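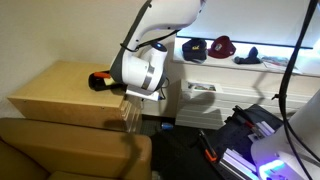

关于我们

Sketer 是一所教人修家具、改家具的小学校，开在 Zarnville 老城边上。网站模板在这一页给我们预留了“使命”“愿景”“核心价值观”三个栏目，我们删掉了。读过几十家培训机构的介绍以后，我们很怀疑这几个栏目帮谁做过决定。您大概只想知道三件事：教什么，收多少钱，学完能做到什么程度。下面照这个顺序写，中间会夹几句牢骚。

我们教什么

基础班讲柜类家具：抽屉为什么会卡，柜门为什么会往下坠，背板松了该先拆哪里。进阶班讲椅子和桌子，也就是榫接和受力的问题。油漆和表面处理单独开课，因为这一块的迷信最多。总有人问我们用不用“祖传配方”的蜡。我们不用，也没见过哪一种配方真有人说得清传了几代。

我们不教雕花，不教红木鉴定，也不教“侘寂风改造”。最后这一项每年都有人来问，我们至今没弄明白它和把漆刮花有多大区别。如果您知道，欢迎写信来。

课时和费用

基础班总共四十八个课时，学费 420 元，材料另算。材料费要看您带什么家具来：一只床头柜和一组五斗橱不可能一个价，所以我们不做“全包”。市面上的全包价我们比较过，多半是把好五金换成了差五金，再送您一条围裙。

进阶班学费 1,056 元，报名前要先让老师看一件您自己修过的东西。照片也可以，但照片很会骗人，最好还是搬过来。表面处理课每期学费 557 元，手套自备。

开课前退课，全额退还。开课之后按剩余课时退，不收“手续费”，我们想不出办理退款有什么手续值得另外收钱。

谁在教

负责教学的是 Duván Paucar。他做过多年家具维修，最早给旅馆修床架，后来接私人的活。他的简历上没有“大师”两个字，有一次印刷厂替我们加上了，那批宣传单后来拿去垫了漆罐。他讲课偏慢，喜欢让学员先把东西拆开摆好，想清楚再动胶。有学员嫌他啰嗦，这个意见我们转达过，收效不大。

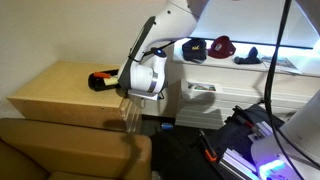

助教由往期学员担任，每个班配 2 名。他们领工资，不是来“积累经验”的。课堂上遇到助教答不了的问题，他们会直接说不知道，然后去问 Duván。我们觉得这样比当场编一个答案要好，虽然后者听起来更专业。

关于“环保”

很多同行把修旧家具说成拯救地球。我们没有做过测算，也不打算引用别人算得漂漂亮亮的数字。一件刨花板柜子泡了水，边角发胀，修它花的胶和工时可能比它本身还贵，这种情况我们会劝您别修。实木的、结构还稳的，修一修能再用很多年，这话我们敢说，不过也仅限于我们看过实物以后。

至于“修好以后会升值”，请不要为这个来报名。学员当中有人把修好的柜子卖出过不错的价钱，更多的人放在家里装袜子。

合作与供货

五金件主要从 Huang 进货，合页和滑轨的规格比较齐，偶尔发错左右，需要自己核对。胶和砂纸目前用 Wokilum 的，用了两年，暂时没有换的理由。两家都没有付钱让我们写这一段，我们也不拿学员采购的回扣。课上会告诉您怎么挑替代品，您在街口的五金店买也一样。

常有平台找我们谈“线上大师课”。我们试录过几节，看了之后自己都不太信：隔着屏幕很难判断一个接头松到什么地步，手上用多大的劲也讲不出来。目前没有线上课，如果您在别处看到挂着我们名字的视频，请当作与我们无关。

证书

结业时我们发一张纸，写明您上了哪些课、上了多少课时。它不是职业资格，找工作时用处有限。有人要求把纸做得厚一点、烫个金，可以做，工本费自理。

来访和报名

上课期间可以旁听一次，不收费，提前打个电话就行。旁听时请别碰正在上夹的工件，胶没干透，一碰就歪。下一期基础班四月开课，名额满了就排到后一期，我们不搞“最后三个名额”那一套。报名表在前台，也可以发邮件索取，回复通常要等一两天，碰上 Duván 自己管邮箱的那几天会更久。

本页更新于2024年2月29日，学费如有调整，以前台张贴的价目表为准。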